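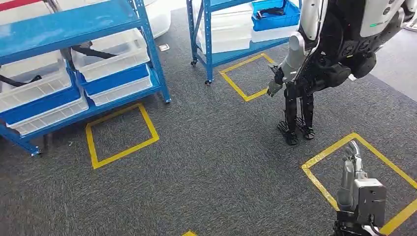

Analyn Baluyot wrote back to our first draft of this call that three weeks without an alarm clock sounded like a vacation, and who would turn that down? She has a point. Plenty of you will sign up for the lie-in. Please read the rest first.

Call for participants: sleep diary study, Teturby

A lot gets said about sleep. Apps claim to score it, pillows claim to fix it, and every second article has a new rule about what to do before bed. We doubt most of it. We also doubt that people remember their own nights very well, and that includes the two of us running this study.

So we are looking for 136 adults in and near Teturby to keep a paper diary for 3 weeks in April. You write down when you went to bed, when you think you fell asleep, when you woke up, and what you had to drink after dinner. It takes a few minutes each morning. You may not fill in a missed day later. Leave it blank. A blank page is worth more to us than a made-up one.

You can take part if you are 20 or older, do not work nights, and can do without an alarm on at least some mornings. Parents of small babies are welcome, though we suspect you will hate the form. 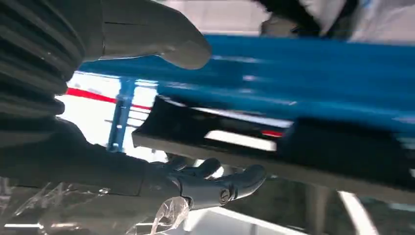

Will keeping the diary help me sleep better?
Probably not. We have seen no good reason to think so, and a few people say that writing it all down makes them fret more. If that happens to you, stop and send back what you have.

The pay is a $20 grocery card, handed over when the diary comes in, finished or not. We will not give you a sleep score or tell you what kind of sleeper you are. We are not selling a mattress.

An earlier survey by mail brought us 3,191 replies, and nearly all of them put bedtime at a neat hour or half hour. We don't believe that for a minute. If you went up at 10:47, write 10:47.

To sign up, write to Ketsara Ruangrit or Wiroj Paisan, Suksawat Sleep Study, Teturby. Give your name, your age, a mailing address and your usual working hours. Please don't send us data from your watch.

Posted March 16, 2022. Diaries go out in the mail at the start of April.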